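Clearing small stuff off a table, the basin way

Works for packets, tissues, little boxes, all the junk that piles up. You need one big plastic basin and an old cloth.

1. Spread the cloth, basin at the back. Bumps are fine, dont iron it.

2. Tip everything out in front. Flat things first — they go at the bottom.
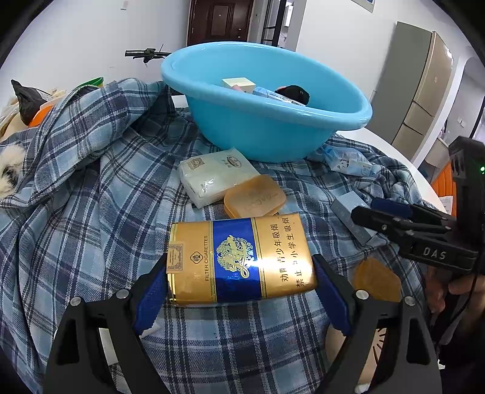
Cigarette pack, tissue packet, blue basin behind.

3. Boxes next, lying down. Tall thin packets lean on the inside wall.
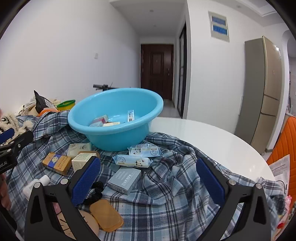

4. Soft packs go in last so they dont get squashed. Hair ties too, teh small ones vanish otherwise.

Shake out the cloth, fold, done. I allow 11 minutes.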